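**Re: [automation-list] Open day at Dratthorpe — worth going?**

Su-chen Kwan wrote on 18 Jun 2023:

> Has anyone been to one of the Dratthorpe open days? I have to decide whether to put our students down for the September one. Mostly I want to know if they run the arms live or just show slides. Parking too, if you know.
>
> Su-chen

Hi Su-chen,

I went to the last one with Man-lok Pan. There were 17 of us in the group and the arms were run live, with 3 minutes of slides at the start and none after that.

The part your students would get the most from is the breakfast bench. It's ordinary kitchen stuff, bread and a round bamboo plate, with a toaster nearby. Ruba Boutros ran it and took questions the whole way through. Two views from the wrist camera:
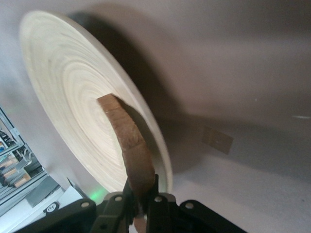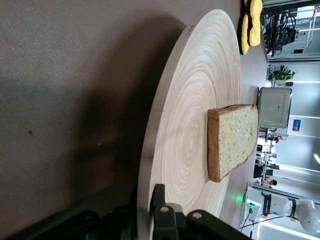
Ruba was straightforward about what is still hard. Bread varies from loaf to loaf, and a grip setting that suits one slice will crush the next. She let people call out changes to the approach angle and then tried them, which took up most of the session. Fung-ping Au asked about cycle times and was told they aren't chasing speed yet.

Groups are capped at 30, so book early if you're bringing a full class. The talk from Grirnik in the afternoon was mostly sales and I'd skip it.

Parking is on the Bekow side, 50 metres from the door. The front lot is staff only — they do check.

Happy to forward my notes if you want them.

Sigrún Þórarinsdóttir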